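Chapter 6
The Feud as News

A columnist insults a broadcaster. The broadcaster insults him back. By Sunday a dozen outlets have reported the exchange, and a reader who follows all of them has learned almost nothing about the policy the two men were supposed to be arguing over.

This chapter asks you to be suspicious of that kind of story, including the versions told by the side you like. Editors often defend feud coverage as a public service. Readers, they say, deserve to know how opinion makers behave. Perhaps. But the defense would be easier to believe if the stories were not so cheap to make.

Take the case we will return to throughout the chapter. In October, Réka Vincze of the Clendport Major wrote a 975-word column on the city's plan to sell its water system. Ferenc Szénási, who hosts a morning radio show in Lutwood, spent 90 seconds calling her a fraud. The Major then ran 6 follow-up pieces. Shahnaz Begum, a media researcher, read them all and found that only one mentioned water rates, in its final paragraph.

Szénási claimed that 500 listeners had called in to agree with him. No reporter asked to see the phone log. The number was simply repeated, first with his name attached and later without it - a pattern you should learn to spot. 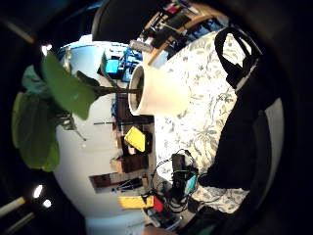
Claims that lose their source in this way tend to harden. Levente Fekete, then an editor at the Major, later said the figure "felt right" for a show of that size. A feeling is a poor substitute for a record, and we will treat it as one. Section 6.1 follows the number from the broadcast to the editorial page.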